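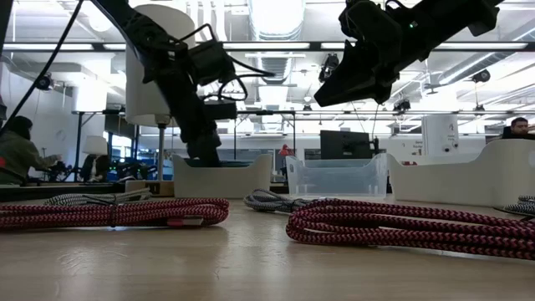

# Navthorpe pauses two-arm cable sorting after gripper fault

Mar 3, 2019

The robotics workshop at Navthorpe has stopped all unattended running of its two-arm sorting stations after a gripper failed to release a braided cable and the arm continued to its next position with the cable still in its fingers. No person was hurt. One storage bin was pulled off the table and a wrist joint was damaged.

The fault happened during a long run in which the arms pick up folded bundles of cable from a tabletop and place them into open bins. According to the workshop's report, the run had reached cycle 2,457 when the right arm closed on a bundle that was tied more loosely than the others. One loop of the braid went behind a finger of the gripper. The arm lowered the bundle into the bin and opened, but the loop stayed where it was. When the arm moved up and back, the tie caught on the rim of the bin.

The control software is made by Tinala, a small supplier that has worked with Navthorpe since the stations were built. It has a force limit which should stop an arm when it meets unexpected resistance. In this case the limit did not act in time. The log shows that the arm pulled for 21 seconds before an operator pressed the stop button.

"The limit was there, but it was set for rigid parts," said Josefien Van Dijk, who is responsible for safety at the workshop. "A cable does not pull back at once. First it stretches, then the bin slides a little, and the force goes up so slowly that the software takes it for normal load. We should have seen this when we changed from plastic blocks to cables."

The change to cables was made last June. Before that, the stations handled only hard objects of known size. Van Dijk said the settings were reviewed at that time for grip strength and speed, but the values for the force limit were copied without a new test. She called this "our own mistake" and said that Tinala had not been asked for advice about it.

A second question concerns the operator's position. The rule in the workshop is that a person must be able to reach a stop button without walking. On the day of the fault, the operator was working at another bench and had to cross the room first. Van Dijk did not want to say more about this, except that the person had followed the instructions as they were written – and that the instructions were not clear enough about soft objects.

## Inspection of the other stations

After the stop, technicians went back through the stored logs and found 316 cycles in which a gripper had reported itself open while the load on the wrist did not return to zero. In most of them the cable dropped free during the next movement, so no alarm was given. Those records had been marked as successful. The team now has to decide which of them can still be used in its results.

The damaged wrist was sent to Van Hecke, the firm that services the arms. Its first finding is a worn bearing and a bent bracket, both of which can be replaced. The workshop has also asked whether the wear was older than the fault. An answer has not been received yet.

Until further notice, the following measures apply at Navthorpe:

- An operator stays within reach of the stop button whenever the arms are powered.
- Cables are tied near the middle before a run, and loose bundles are taken off the table.
- Bins are fixed to the table with clamps.
- Arm speed is limited to 30 percent of the normal value during release and withdrawal.

Tinala is preparing an update that compares the load on the wrist before and after each release. If the two values do not agree, the arm will hold its position and ask for help. The first version is expected to be tried on one station only, with an operator present.

Korberg, which shares the use of the stations and has its own program of tests with textiles, said it would wait for the result of this trial. Its runs with gloves and straps have been moved to a later date – no new one has been given.

Van Dijk said the written report will be available to all users of the workshop when the inspection of the wrist is finished. Users who have noticed a late or incomplete release in their own runs are asked to send her the log file, also if nothing was damaged.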